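Filed under: Kitchen & Pantry, Small Storage

How to Sort Small Water Bottles Into a Basket

Small bottles of water are handy to have in the house, but they end up everywhere. They roll under the car seat, stand half finished on the dresser, and fall over in the fridge door. We keep ours in one open basket on a pantry shelf. It takes a few minutes to set up and a minute or so to refill.

What you need

A plastic basket with straight sides, a clear table or counter, a dish towel, and a marker that writes on plastic. A basket with holes in the sides is best. If a bottle leaks, the water runs out and you see it on the shelf right away. Ours came from a store called Ranholm and has a slot at the top of the side that works as a handle.

Step 1. Clear the table

Take everything off the table and wipe it down. Put the basket at one end and leave yourself open space next to it. A light-colored top helps, as drips and grit are easier to spot on it.
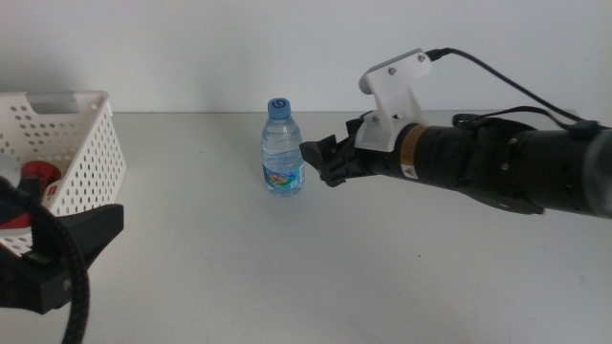
Set the bottles out one at a time and stand them upright. If a bottle rocks, look at the base. A dent there usually means it was dropped or squeezed in the case, and it will tip over in the basket too. Put those aside to drink first.

Step 2. Check the cap and the level

Turn the cap gently with two fingers. If it moves freely, the seal has been broken and the bottle doesn't go in the basket. Pour it on a plant or drink it today.

Then look at the water level against the others from the same case. They should match closely. One that is clearly lower has either been opened or has a slow leak. Stand it on the dish towel overnight and check for a wet ring in the morning.

Step 3. Read the label and mark the cap

Find the date. It may be on the label, on the shoulder, or printed near the base, and it is often faint. Tilt the bottle toward a lamp if you can't make it out. Write the month and year on top of the cap with the marker - you will be looking down at the caps once the bottles are packed, so that is the place for it.

Leave the label on. A bare bottle is hard to tell from one that has been refilled at the tap. 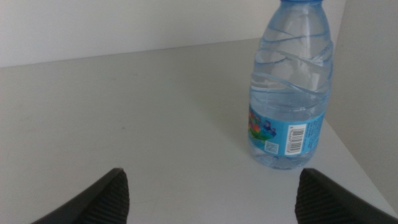
Trefor Jarman

Step 4. Load the basket

Start in the back corner and work forward, newest dates first. The oldest bottles end up in front, where people reach. Hold each bottle around the middle and lower it straight down. Thin plastic gives when you grip it hard, so a light hold is enough.

Pack the bottles close enough that they hold each other up, but leave room for your fingers. My basket takes 6 in a row before it gets tight.

Step 5. Put it away

Pick a low shelf, out of the sun and away from the stove. Don't store the basket next to paint, bleach, or gas cans. Lift it with both hands, one of them underneath. When the front row is gone, slide the rest forward and load the new ones behind.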